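Share 3 · Comments 2

3.2 Cooking tools and where they are kept

The second part of the study looked at small kitchens and at the long, thin tools that people use in them. By this we mean chopsticks, skewers, spatulas, ladles and similar items that are picked up and put down many times in the making of one meal. Earlier work on kitchen layout has mostly dealt with the larger pieces: the sink, the stove, the fridge and the distance between them. Much less has been written about where a cook puts a chopstick between one stir and the next.

We drew on the Nernmont household set, which holds 3,152 logged handling events from home kitchens. An event starts when an item leaves a surface or container and ends when it is let go. Of these, 328 involved a chopstick. Each was coded by two readers working apart from each other, and where they disagreed the event was passed to Abdelkrim Ragab, who made the final call. The coding sheet was adapted from Bermúdez and shortened, as several of the original categories covered ovens and baking trays and had no use in our material.

For every event we noted the starting place, the resting place and the nearest work surface. Resting places were grouped into three types: flat on a counter, across the rim of a pot or bowl, and upright in a container. A fourth type, on the stove itself, was dropped early on and its few cases were moved to the first group. We also noted which vegetables or other foods were being handled at the same time, as a cook with a stalk of greens in one hand tends to put a tool down differently from a cook with both hands free.

The kitchens were compact. In the layout shown in Figure 3, the stove is set into a grey countertop, with a wide range hood over it and wooden cabinets along the wall. A wok sits on the left burner. Round containers are within reach of the cook, and a single chopstick and a vegetable stalk are being handled near the counter.

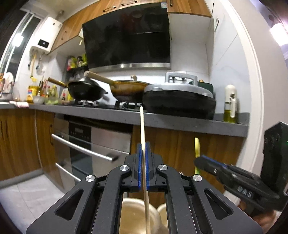

Figure 3. Compact kitchen with grey countertop, black wok and range hood; wooden chopstick and green vegetable stalk in the foreground.

Counter depth turned out to matter more than counter length. A long counter gives the cook more places to work, but a tool laid across a shallow one is easily knocked by a sleeve or a pot handle. Cooks in shallow kitchens were more likely to rest a chopstick across a rim, and they went back to the same rim over and over. In deeper kitchens the chopstick was more often laid flat, usually to the right of the stove, and it moved around more over the course of the meal.

Upright storage was the least common resting place during cooking, although it was the usual one before and after. Once a chopstick had been taken out of its container it seldom went back until the washing up was finished. Two readers' notes mention cooks reaching toward the container and then changing their minds – in both cases the chopstick had sauce on it and the others were clean.

Pairs were a problem for the coding. Chopsticks are sold and stored in pairs, but a cook who is stirring or testing food may use only one. We coded a pair as a single item when both were held in the same hand and as separate items in all other cases. This raised the count slightly for kitchens where single chopsticks were used for stirring. Hernis used the opposite rule, so the two sets of figures should not be compared directly.

Stalks and leafy vegetables were handled close to the stove more often than we had expected. The original plan assumed a clear split between a preparation area and a cooking area, with food crossing from one to the other in a bowl or on a board. In small kitchens the split was weak. Vegetables were trimmed, rinsed and carried across by hand, and the counter edge by the stove served both jobs. We therefore merged the two areas for kitchens with less than one full cabinet width between sink and burner.

The same merge was applied to the Nustbridge kitchens in May, after the first round of coding had been checked. It changed the area labels but left the resting places as they were. Results by resting place are given in the next section, with the shallow and deep counters reported separately.

We use cookies to improve your reading experience. Manage your preferences or accept all to continue.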